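Laborbuch Haushaltsaufgaben, Projekt Omoreck
2. April 2025

Fortsetzung der Simulationsreihe »Aufräumen am Tisch« mit zwei Armen. Die Szenendatei wurde von Anghel übernommen, die Greifparameter stammen unverändert aus dem Novemberstand. Vorgesehen sind rund 430 Durchläufe je Variante. Als Abbruchkriterium gilt weiterhin der Verlust des Objekts.
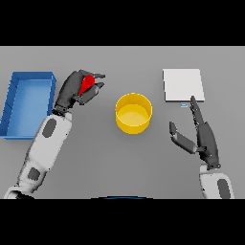
Kann eine Maschine heute einen beliebigen Küchentisch selbstständig abräumen? Nach unserem Kenntnisstand nur unter eng festgelegten Bedingungen; bei unbekanntem Geschirr und wechselnder Anordnung ist weiterhin Aufsicht erforderlich.

Zur Auswertung: Der Gesamtbestand umfasst nunmehr 1.409 Episoden. Sechs davon sind wegen fehlerhafter Zeitstempel gesperrt und vor der Übergabe an Sendley zu entfernen. Die Kontaktreibung an den Fingern ist gesondert zu prüfen, Vovby rechnet hier mit abweichenden Werten.

Offen: Freigabe der Variante 5, Abgleich der Protokollnummern.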